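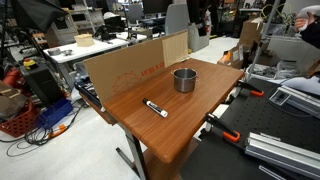
April 2, 2018

Spent most of the morning on the table and I'm rather pleased with it. The cardboard wall runs along the back and the left side now, with the pale wooden panel near its right end, and two of the orange clamps hold the edge against the breadboard. I did want to use 4, but the others are still over on the Sullari bench and it seemed unkind to pinch them.

The little steel pot stays with this table, please - it's just the right size and I've grown fond of it. Marker too, cap on!

Still to do: tidy the boxes on the floor, find a longer offcut for the wall, ask Truvley whether the new top will come before May.

Recent entries
Shelf labels, second go
Araújo order: what arrived
Dranano bench, wobbly leg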